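The Slow Comeback of Doing the Dishes by Hand

By Jade Clegg
23rd July
7 min read
5 comments · 2551 shares

My grandmother had a dishwasher for the last eleven years of her life, and she kept her cookie sheets in it. She said it was the best cupboard in the house – dry, deep, and it closed with a good solid click. Every evening she filled the sink, rolled her sleeves to the elbow, and told whoever was standing nearest to grab a towel. If you were a teenager with something on your mind, you learned to stand on the far side of the room, because by the time the forks were done she'd have it out of you.

I thought of her in May, when our own dishwasher gave up in the middle of a rinse and the repairman, a patient fellow, told me the part would be five weeks coming. I was ready to be miserable. We are five at the table most nights, and my youngest uses a fresh glass every time she remembers she is thirsty. But by the second week something had shifted in our kitchen, and I started asking other people whether it had ever happened to them.

Leanne Whiteley laughed before I'd finished the question. She and her husband moved into a rental with no dishwasher when their twins were small, meaning to stay a year, and they have been there for seven. "It's the only time we both stand still," she told me. "He washes, I dry, and we go over the day. If we had a machine we'd load it and go look at our phones in separate rooms, I know we would." They have had some of their worst arguments there, too, she added, mostly over whether a pan can be left to soak overnight. (She says no. I'm afraid I am with her husband.)

Everyone has a method, and everyone is sure of it. Mine is glasses first, while the water is clean, then silverware, then plates, and the greasy things last of all. Mieke Verhoeven, who grew up in a house with nine people and one small sink, does the silverware before anything else and leaves it standing in a jar of hot water while she works. She changes the water twice and thinks people who run the faucet the whole time ought to be sent the bill in person. Neville Penrose, a retired ship's cook, washes as he goes and sits down to dinner with nothing left but what's on the table. I've tried it his way. I burned the onions.

Then there is the matter of the drying. Abílio Vilela and his wife let everything drip in the rack until morning, and he puts it all away while the coffee brews – his favorite ten minutes of the day, he says, with the house quiet and the plates cool in his hands. I can see the charm in that, though I was raised to believe a full rack at bedtime was a kind of moral failing, and I still can't sleep well on one.

The part for our dishwasher did come, and the machine runs fine. We use it when there's company. The rest of the time my son washes and I dry, and last night he told me, with his back turned and his hands under the suds, that he'd like to quit the trumpet.

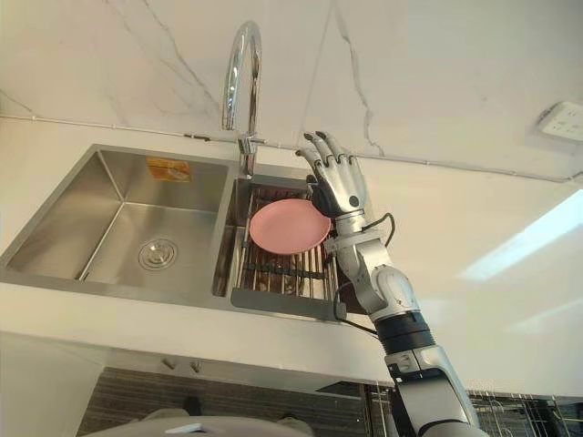 A double sink and a dish rack, with one pink plate in it.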